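Come and Write With Us - Participants Wanted for the Patdale Letter Circle

Do you still have a shoebox of old letters somewhere? Do you ever start to write to someone and then give up and send a text instead? If so, I would love to hear from you. The Patdale Letter Circle is looking for 11 new people to join us for the coming round, and you don't need to be a writer, or have nice handwriting, or own a fountain pen (though if you do own one, please bring it, we are terrible admirers of other people's pens).

I started the circle with a neighbor after my mother's things came to me, and among them was a bundle of letters her sister had sent over the course of a long marriage and a longer widowhood. There was hardly any news in them. The price of peaches, a dog that wouldn't come in, what the minister wore. I read every one of them twice and then I sat down and wrote to a cousin I hadn't spoken to in years, and she wrote back, and that was the beginning of all this.

We meet in the evening, in my home, at a table with plenty of elbow room, and we write for an hour and then have something to eat. Some people talk while they write and some go very quiet. Both are fine.

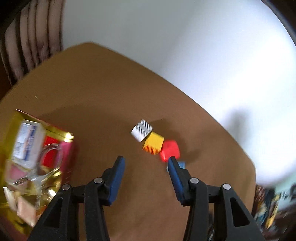 Do I have to read my letters aloud to the group?

Your letters are your own, and they go into the envelope without anyone else seeing them unless you feel like sharing. A few of us do like to read out a paragraph over supper, mostly the funny ones, but plenty of our members have never read out a word and are very much loved all the same.

What we ask of you is fairly simple. Each person who joins is paired with a pen friend in our sister circle in Aoki, and you agree to write to that person 2 times a month until the round closes in July. The other letters you write on our evenings can go to anyone you please - an old teacher, a grandchild, the people who used to live upstairs. One gentleman last year wrote only to his brother, who lives a short walk away, and they both said they had learned a good deal.

You would be a good fit if you are 18 or older, can come to most of our meetings, and are the sort of person who answers when somebody writes to you. We do mean that last part kindly but seriously. It is a hard thing to wait by the mailbox for a letter that doesn't come, and our friends in Aoki wait just as eagerly as we do. If your life is very full at the moment, please keep us in mind for a later round.

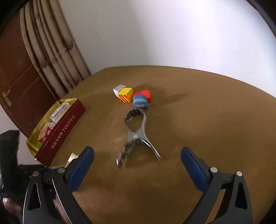

There is a fee of $100 for the whole round, and it covers paper, envelopes, stamps for overseas, and supper. We have a small fund for anyone who would find that difficult, so please just say a word when you write and it will be taken care of without any forms. The paper comes from Hukusia, a little shop on the way to Trovar, and it is a lovely thick cream paper that doesn't let the ink through. You are welcome to bring your own if you have a favorite.

To apply, send a letter, of course! One page is plenty. Tell us a little about yourself, who you would most like to write to, and the last letter you remember getting. Please don't fuss over the spelling. If holding a pen is hard for you, a typed page is every bit as welcome, and we can arrange for someone to sit with you and take down your words on the evenings as well.

Letters should be postmarked by December 10, 2018, and addressed to Marthinus Buthelezi, The Letter Circle, Patdale. Everyone who writes will get a handwritten reply from me, whether or not there is a place left, so do put your return address on the envelope.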